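Screenings > Short Film Nights > FAQ

Short Film Nights at Hillstead: questions we get asked

4 min read

Most of these come from people who have been burned by a "special screening" before. So have we, and we've tried to answer without the brochure language.

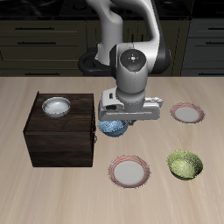
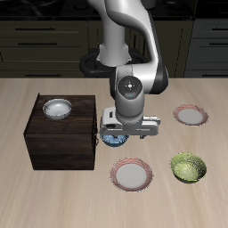

Both pictures: white arm, speckled blue bowl, computer-rendered.

Is a "rare" film really rare?

Sometimes. Distributors use the word for anything that isn't streaming this month. We only print it when we had trouble finding a copy ourselves, and even then I'd take it with a grain of salt. The Lehtinen shorts in the December program were called lost for years and were sitting in a labeled can the whole time.

What does "newly restored" mean on your listings?

Less than you'd hope. It can mean months of careful work or an afternoon with a scanner. If the lab won't tell us what was done, we leave the phrase out. Butberg was sold to us as a full restoration, and the second reel still looks like soup. We're showing it anyway, but we aren't calling it restored.

Will the director be there?

Only if the listing names a guest, and guests cancel. Martti Hyvönen is down to introduce Prirkitz on Sunday. If he doesn't make it, the film runs without an introduction. There's no refund for a missing guest — you bought a ticket to a film.

How long is an evening?

Programs run up to 328 minutes, and that one has breaks. Most are far shorter. Check the listing, and don't trust the running times on other sites, which often come from a different cut.

Is the passport good value?

Depends on how often you'll show up. Be realistic about it. We sold 800 last season and plenty of them were used twice. If you'd come to fewer than 4 evenings, buy single tickets.

Do you take submissions?

Yes, and Wafula Kirui reads the forms. We had 1695 entries for the last open call, so the odds are poor and you should know that before you send anything. There's no entry fee. I would be wary of any short film festival that charges one and can't tell you where it screens.

Can I trust the audience award?

As much as any vote where the filmmaker's cousins are in the room. We still hand it out.

Related
Reading a festival listing
Seats, late entry and captions
What a digital print is
Open call: the form and the rules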